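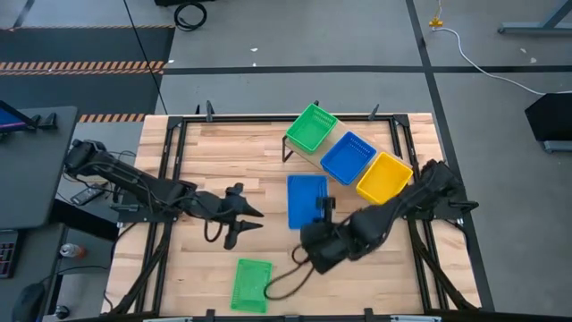 Drunadum Forum > Workroom and Storage > Colored baskets on a sloped board, how do you divide them?

birchlid
September 23, 2022

Good evening to all. I have read in this forum for a long time but I write seldom. Please excuse my English, I try to be exact.

I am arranging the sorting table in our repair and sewing room in Grirkberg. The top is light wood with the long planks of a butcher block. At the back right there is an angled wooden board, and on this board stand the baskets in a diagonal row: green highest, then blue, then yellow lowest. The green one rests on a small raised stand with black metal legs. In front of the blue basket I keep a flat blue tray on the wood, for the thing that I have in my hand and do not yet know where to put.

My first question is about the meaning of the colors. At the moment I have:

green = finished, can go back to the shelf
blue = needs work
yellow = parts and leftovers

The second question is about the side walls. The baskets have slots, and I am not sure if they are good for small things. A button or a snap will fall out, I believe. Should I line them, or buy closed boxes for this purpose?

The third question: the board. How steep may it be before the baskets begin to travel?

Thank you for your patience.

tacklewren
Welcome out of the shadows, birchlid. Your English is fine.

I would change the order. What you reach for most should be lowest and nearest. If "needs work" is what you touch all day, why is it in the middle? Put yellow where blue is and give blue the low place.

For the slots, leave them. Put the buttons in a jar and put the jar in the basket. Done.

oldhemmer
I disagree about the order. Leftovers are what you throw in without looking, so the lowest basket is right for them. I have had a similar row for years, and the lowest one always fills up with junk, whatever I have decided it is for. Better to decide it is for junk.

I also disagree about jars. A jar in a slotted basket on a slope falls over. Use small zip bags.

plumbline77
What is the size of the baskets? I ask because I had a bad surprise with this. I bought the ones from Lüthi that are sold as 300, and they are 304 at the rim. My shelf opening is 300. You can imagine the rest of the afternoon.

birchlid
Thank you for the fast answers.

plumbline77, mine are also from Lüthi and I have now measured. It is the same with me, 304 mm over the rim. The rim is a flat lip which goes a little outward, and the number in the shop is surely taken lower down. On the open board this does not disturb me, but I had the plan to put some of them later in the cupboard, so I am glad that you wrote it.

tacklewren, I understand the idea. But I am right-handed and I sit a little to the left, so for me the middle basket is the easy one. The lowest is at the far right and I must turn the shoulder.

oldhemmer, the sentence about junk has convinced me more than I want to admit.

I took all of them down to wash them and put them on the floor, and there I could compare them with calm. I have one green, one yellow and two blue.

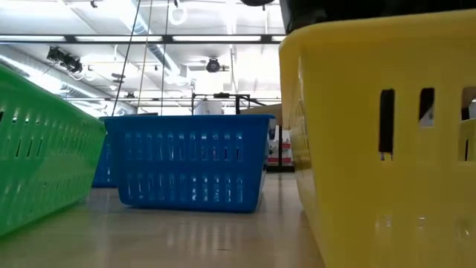 The reason for the second blue is simple. "Needs work" was always too full, so in February I bought one more. Now I do not know if both blue ones should have the same meaning. One could be for sewing and one for gluing and screws, but then the color does not say everything anymore, and I must write a label, and I had wanted to avoid labels.

fennelbox
Two baskets of one color with two meanings is a mistake, I am sorry. You will put the glue things in the sewing basket the first time you are tired. Either swap one for another color or use the second only as overflow of the first.

tacklewren
Or write a label. What is the problem with labels? A strip of paper tape and a marker. Color tells you the group, the label tells you the kind. Every parts store works this way.

fennelbox
Every parts store has people whose job it is to keep the labels correct. In a room that several persons use, the labels are wrong after one month. Colors stay.

tacklewren
Colors stay, but not everyone sees them the same. One man in our group has difficulty with certain greens and yellows. He asked for labels and it was a fair request. Since then we have both.

fennelbox
I had not thought of this. All right, both. But large letters, please, and on the short side too, so that one can read it when the baskets stand one behind the other.

oldhemmer
To the question of the slots, which was forgotten a little. Slots have a good side if you wash things and put them in when they are still damp. In a closed box they begin to smell. For fabric I always take slotted. For hardware I take closed. I would not line them, because the lining slides, then it gets a fold, and the button is under the fold.

birchlid
I looked at the slots again after reading this. They are narrow and stand upright. My smallest snaps go through with no effort, I tried with 3 of them and all 3 were on the table. The shirt buttons do not go through if they lie flat, but if they stand on the edge, they do. So it is clear that the small hardware must have its own bag or box. 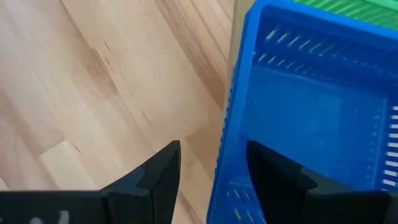
The blue one with the slots, standing on the wood.

I also thought about the lining. I have some felt left over and it would be easy to cut, but oldhemmer is right about the fold. I tried with a piece of paper first and it already moved when I pulled out a sleeve.

plumbline77
If you really want a lining, cut it so that it goes up the wall a few centimeters, and tie it to the slots with thread at the corners. Then it cannot move. You can still take it out to wash if you use a bow and not a knot.

birchlid
Tying to the slots is a very good idea. I will do this with one basket only, and compare.

saltmeadow
May I say something about the board, because it was the third question and it has no answer yet.

I built a slope like this for our Purkdale room. In the beginning I made it too steep, since it looked good and one could see inside all baskets from the chair. But a full basket and a light basket do not behave the same. The light ones stayed, and the full one moved down a little each time someone took something out. In the end it stood with one corner over the edge.

What helped was a thin strip of wood screwed across the board under the front of each basket. It needs to be only as high as a pencil is thick. After this the angle was not so important anymore.

tacklewren
Or rubber mat, the kind for drawers. No screws in a nice board.

saltmeadow
I had this mat. With dust it stops holding, and we make a lot of dust. For a clean sewing room maybe it is enough.

oldhemmer
Strip. Screws can be removed and the holes are behind the basket where they cannot be seen.

plumbline77
If you make strips, measure for the real size of the rim and not the number from the shop. I say it a second time because I know how people read.

birchlid
I have noted it in large letters.

About the angle: I cannot measure it exactly, I have no tool for this. I put a full basket of jeans on the board and knocked on the wood with my hand. It stayed. Then I pulled one pair out quickly, as one does when one is in a hurry, and I had the feeling that it moved, but very little. I will make the strips, because others use the table too and they are less careful than I am.

fennelbox
Does the flat tray stay where it is? I ask because in my experience a tray for "I do not know yet" becomes the fullest place of the whole table.

birchlid
It is flat, so it cannot hold much, and this is exactly why I chose it. When a thing slides down from it, I must decide. Before the tray I had a deep box for this and in it I found a zipper I had looked for since the winter.

fennelbox
Then I take my objection back. A flat one is better than a deep one.

tacklewren
I still say the order is wrong, by the way. Try my version for one week and write here which is better. With the seat a little more to the right, you do not need to turn the shoulder.

birchlid
The seat cannot go more to the right without a big rearrangement. But I will try the order for a week, it costs nothing. I must only tell the others, or we will have finished shirts in the parts basket.

For now the plan is this. Green stays at the top for finished. The two blue ones both mean "needs work", and they get labels in large letters, SEWING and OTHER. Yellow for leftovers. Snaps and small buttons in zip bags. A felt lining in one basket, tied with thread. Wooden strips on the board, measured with 304.

plumbline77
Give it a bit more than 304 between the strips. Otherwise you have to press the basket in every time.

saltmeadow
Yes, leave a finger of space. And round the top edge of the strip with sandpaper, ours took a thread out of a good wool skirt before I did that.

birchlid
Thank you, I would not have thought of the wool. Does someone know if Lüthi still has the small boxes with a lid? In the shop in Grirkberg there were only the large ones left and the lady could not tell me if more will come.

oldhemmer
I saw them two weeks ago, but only in white.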